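The seam is the first thing to look at on a patterned cushion cover, and most shoppers skip it. A printed cotton cover made from two panels will carry a join somewhere, and where the maker puts it decides how the cover wears and how the filling sits.

We looked at covers from Stekov, Tekmont and Duggan, with fabric weights from 216 to 252 grams per square metre. The lighter cloth follows the filling closely and shows every lump. The heavier cloth holds a smoother curve but needs a longer stitch, or the join puckers after washing.

Puckering has two usual causes: thread tension set too high, or panels cut on slightly different grain. A light press from the wrong side will settle the first kind. The second stays for the life of the cover.

Small motifs are forgiving. A scattered print has no obvious line to match across a join, so the cutter wastes less cloth and the eye slides past the break. Stripes and checks are another matter — a mismatch of 2 millimetres is visible from the doorway. Drisetti, which sells cut panels for home sewers, allows an extra 8 centimetres per panel on its checks and nothing extra on its small florals and fruits.

Colour deserves a little thought too. Red on cream is a busy pairing at close range, and it sits best against a plain blanket in a cool, pale shade. Grey works, as does lavender.
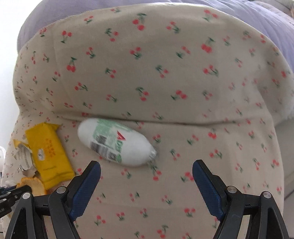 **Sioned Foulkes**
*Textiles editor*

Cherries on a beige ground show how this plays out on a large pillow. The seam runs across the middle with a slight dip, and the pairs of fruit are spaced loosely enough that the join does little harm to the pattern. A lavender blanket behind it keeps the colour quiet.

For washing, turn the cover inside out and close any fastening. Dry it flat, then pull the join gently along its length while the cloth is still a little damp. Refit the pillow once the cover is fully dry.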